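Samstead workshop group, October meeting. Opened at 10 a.m. in the upstairs room.

**1. Marked parts**

The group went over the printed parts for the Bolis fitting set. Order 3161 from Vulby was agreed as complete, and the balance will be paid this month.

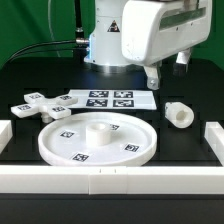
Marker sheets will be printed on plain white paper from now on. Card curls at the corners and costs more. The two-by-two layout stays the same, with four markers to a sheet, and the white cross keeps one marker on each arm. Agreed to print 40 sheets. Spare sheets go in the flat drawer under the window.

**2. Tray and cylinder**

The round tray was discussed next. It was proposed to keep the raised rim and the markers on the floor of the tray as they are. Bartoš has offered a deeper version, with delivery in 15 working days. No decision on the deeper tray.

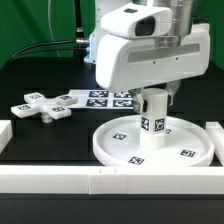
Bartoš replied by letter that a deeper tray would need a new mold, and asked for an answer before the end of the month. Agreed to request one sample first.

**3. Storage**

Labels for the shelves are still outstanding. Carried over.

Meeting closed at 11:40 a.m.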